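Ninia perfume line to close as last Pirklow counters shut in January

Sep 20, 2023

Singer and former reality contestant Dirceu Moura is winding up his fragrance and skincare label, Ninia, less than three years after it went on sale.

Staff were told on a video call that online orders will stop at the end of the year and that the remaining counters in Pirklow department stores will close in January. The label has 28 employees, most of them in the warehouse and customer service.

Moura, who made his name on the singing contest Plarnis, put out a short statement to fans.

"I loved making these scents and I'm sorry we couldn't keep it going," he said. "Everyone who has ordered something will get it or get their money back."

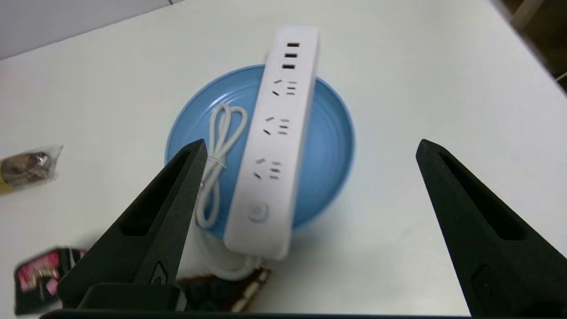 Ninia opened with a single perfume, a fig and pepper blend that sold out its first run in a weekend. A body wash, two candles and a men's cologne followed. The cologne was pulled after four months when customers complained that the scent faded before lunch.

Accounts lodged by the company show it sold 2,994 bottles of its main perfume in its first full year and 2,121 in its second. The price went up over the same period, and a gift box costing $300 was dropped from the range after one Christmas.

Distributor Krasniqi, which handled the label's wholesale orders, said it would take back unopened stock from smaller shops until the end of January. Shops have been asked to send in their invoices with any return.

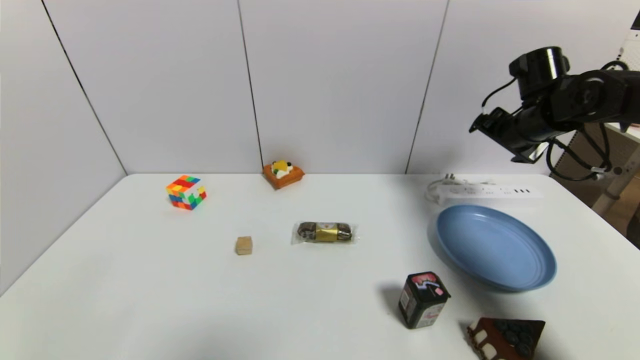

It is the second business Moura has stepped away from. His line of sunglasses ended quietly after one summer, and the website now leads to a blank page.

A spokesperson for the singer said he would keep the rights to the Ninia name and had no plans to sell it. He is due back in the studio next month to finish an album that was put off twice while he worked on the label.

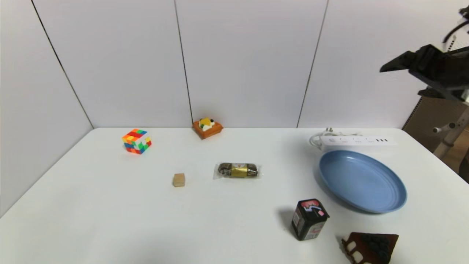

Entertainment Desk, Celebrity and Style Team

Gift cards can be used online until orders close, and at the Pirklow counters until they shut. Any balance left after that will be refunded to the card used to buy it. Customers who paid cash will need to bring a receipt to the counter.

The perfume is now marked down to half price, with a limit of two bottles per order. The candles have already sold out in both colours.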